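Re-dressing the cables on our two-arm robot
Posted 2024-10-01

I've been looking after the pair of arms in our Altville workshop since February, and the job I get asked about most is the cables. They creep. Every few weeks I run through this, and it takes me 23 minutes if I've had coffee (longer if I haven't!).

Step 1: Park it and look for slack

Bring both arms up in front, drop the speed to 9 percent and leave one gripper empty so you have something to compare with. 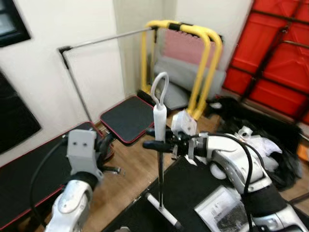

Slack is the thing people get wrong. Pull a wrist cable too tight and the connector takes all the strain, so I leave a loop big enough for a full wrist turn. The thick black one arching over the right arm, on the side holding the stand, has about the shape I go for. The left one is thinner and I let it bow way out to the side. Tidus, our little checklist app, wants the slack noted for each arm.

Step 2: Check the bracket screws

Go over the gripper brackets with a hand driver, snug and no more. I do this every 600 cycles, and I've stripped 4 screws learning what snug means.
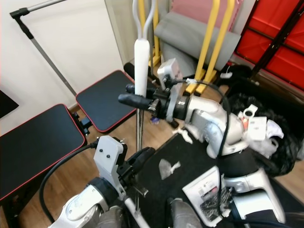

Left bracket with its two black screws, cable coming off the top.

Step 3: Sweep the arms slowly

Now swing each arm out over whatever you've got on the floor and watch the cable the whole way. If it rubs on a joint, stop, back up and re-tie it. 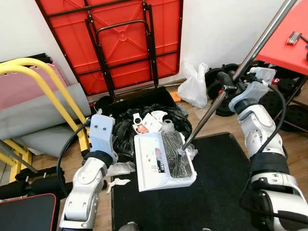 Step 4: Save and log

Save the parked pose under a new name (mine is Pridine), log the date, and bring the speed back up in small jumps.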